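How to make a proddy rug from old clothes

I've made five of these now, and the one by the back door has been through two winters of wet boots and a dog, so I feel just about qualified to tell you how I do it. If you've never met a proddy rug, it's the shaggy sort of rag rug, made by poking short strips of cloth through hessian so that both ends stick up on the same side. (Hooky rugs are the smooth loopy ones. Same family, different tool, and I'm hopeless at them.) My gran called hers a clippy mat and everyone in Tultum seems to have another word for it, so call it whatever you like!

You don't need to be able to sew, apart from one hem at the start, and even that can be big ugly stitches.

What you'll need

Hessian, the 10 oz kind if you can get it. I buy mine off the roll at Suksawat, where it comes 137 cm wide, and a metre does a decent hearth rug with a good hem all round. Old sacks work too but give them a wash first, they shed like mad.

A prodder. Mine is a Fekaris one with a fat wooden handle, but before that I used half a wooden clothes peg sharpened with a craft knife, and it did the whole of my first rug. Don't use anything properly sharp. You want to push the threads of the hessian apart, and a sharp point will cut them.

Fabric scissors, and I do mean decent ones. You'll be cutting for hours and cheap ones will give you a blister on the thumb by teatime.

A marker pen, a ruler, strong thread, and a bit of stiff card.

A frame, maybe. More on that further down.

Measuring and hemming the hessian

Decide how big you want the finished rug and then add 5 cm on every side. My usual one finishes at 90 cm long and 60 cm wide, so I cut the hessian to a metre by 70. Pull a thread out where you want to cut, and you'll get a lovely straight line to follow with your scissors. I ignored this advice for years and every single rug was a wonky diamond.

Fold the edges over and tack them down with big running stitches. Some people leave the hem until the end. I did that once and the edges had frayed so badly from being hauled about on my lap that there wasn't much left to fold, so now I do it first and prod straight through both layers round the outside. It's hard on the wrists for the first couple of rows, but the edge comes out really firm.

Then draw your design on with the marker. Keep it big and simple. Anything smaller than a saucer vanishes into the shag. Stripes are good, circles are good, a heart is fine if it's a fat one. I tried to do a wren and it came out as a potato.

Choosing your cloth

Wool is the best thing going. Old blankets, skirts, a coat that the moths have had a bit of. If you can felt it slightly with a hot wash before you cut it, so much the better, as it won't fray. Fleece is very easy to work with, and very forgiving, though I think it goes a bit flat after a year. T-shirt cotton curls at the edges, which I rather like in small doses. Denim is murder to prod. I keep it for the odd fleck and then complain the whole way through.

What I'd leave out is anything slippery or very loosely woven. A chiffon scarf looks gorgeous for a week and then you're hoovering it up.

Wash everything, even things from the charity shop that smell clean. Cut off the zips, buttons, cuffs and thick seams. Buttons go in the tin, obviously.

Then get the whole lot out where you can see it. I use the bed, as it's the only surface in the house that's big enough, and it has the advantage that you've got to finish before you can go to sleep. Don't try to be tidy yet. Just pull things about and see what looks nice next to what. I always think I've got masses of blue and then find I've got masses of navy, and that's no use at all if you're after a sky.

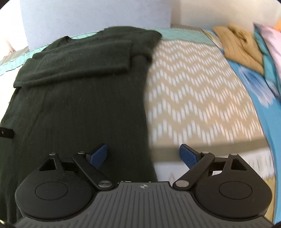 Wiroj Chantharasri left a comment on my first go at this page saying I'd got the sorting the wrong way round, and that it's much better to go by thickness before you even think about colour. If you mix a heavy coating with a thin jersey in the same patch, he said, the thin bits sink and you end up with dents in the rug that you can feel with bare feet. He also thinks I'm far too soft on fleece.

Well, I grumbled a bit, and then I tried it, and he's right. (About the thickness. I'm sticking with fleece.) So my first heaps are now thick, middling and thin, and only after that do I split them by colour. If I really need a thin fabric for its colour I cut it twice as wide and let it bunch up as it goes through, and that seems to sort out the dents.

Cutting the clippings

You want strips 2 cm wide and as long as your index finger, near enough. The easy way is to fold your bit of stiff card into a trough of the right length, wrap a long strip of cloth round and round it, then run your scissors along the open side, and a whole heap of matching pieces drops off. Do this in front of the telly. Do it for several evenings. However much you cut, it won't be enough, and there's something very dispiriting about running out of red halfway across a stripe.

I keep the colours in separate carrier bags hung on the door handles. A shoebox with dividers would be smarter.

Prodding

You work from the back with the hessian facing you, and the shaggy side grows away from you underneath. It feels very odd to begin with.

Make a hole with the prodder. Poke one end of a clipping through it until half has disappeared. Move along by about the width of your little finger, make another hole, and push the other end through that. Give both ends a little tug from underneath so they're level. Now the next clipping starts in the same hole that the last one finished in, so each hole holds two ends, and they grip each other. That's what keeps it all in, there are no knots and no glue.

Go all the way round the edge first, then outline your shapes, then fill them in. Leave a small gap between rows. My first rug was packed so tight that it wouldn't lie flat, it just sat on the kitchen floor like a bowl. If yours starts to curl, take a few clippings out and carry on with more space.

Do you need a frame? I had a lovely old one on loan from Trullon for my second rug and it was a joy, everything stayed drum tight and two of us could sit at it. But it filled the entire front room. I've made all the others on my lap, with a cushion underneath and the finished part rolled up. It's slower, and warmer, so start in April and you'll regret it by the time you get to the middle.

Finishing off

Turn it over and have a good look. There'll be bald spots, there always are, so pop a few more clippings in. Then shake it hard outdoors, and I mean really hard, and give the long ends a trim if you like a neater pile. I leave mine scruffy.

I don't back mine. Grit needs somewhere to fall out of, and a backing just holds on to it. On a tiled or polished floor do put one of those rubbery non-slip mats underneath, especially at the bottom of the stairs.

For cleaning, I hang it over the washing line and whack it. Spills get a sponge and a bit of washing-up liquid. Please don't put it in the machine, the hessian goes weak and stinks for days.

If you've got a bag of clippings left over, save it for the next one. I've got three bags under the stairs and a half-drawn fish on a bit of hessian that I keep meaning to get back to.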